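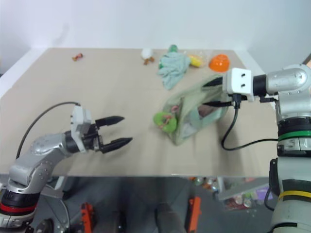
NELLBERG, December 29, 2021 - Drerent, the Nellberg household goods exchange, will hold its winter toy and tableware swap in January at the Grerkska hall on Hong Street. Doors open at 10 a.m. and the swap runs for eight hours. Entry is free.

Visitors may bring one bag of small items from home and leave with one bag of the same size. Toys, figurines, bowls, bottles, cloths and other tabletop goods are all welcome. Large toys, electrical items and anything with a sharp or broken edge will be turned away at the door.

"Most homes have a drawer or a shelf full of small things that no longer get used," said Terence Staniforth, who runs the swap for Drerent. "They are easy to carry and easy to pass on. A bowl that sits in one kitchen for years can be on another family's table that night."

The hall will have 44 tables this winter, set out in two rows. Toys go on the side nearest the entrance and kitchen items on the other. Goods should be clean when they arrive. Items with several parts should be packed together in a clear or thin plastic bag so that other visitors can see what is inside without opening it.

Drerent will have spare bags at the door - one per household - and asks visitors to bring their own if they can. Anything left at closing will be kept for the next swap.

Tables do not need to be booked. Groups of more than 10 should contact the Drerent office in Nellberg before they come.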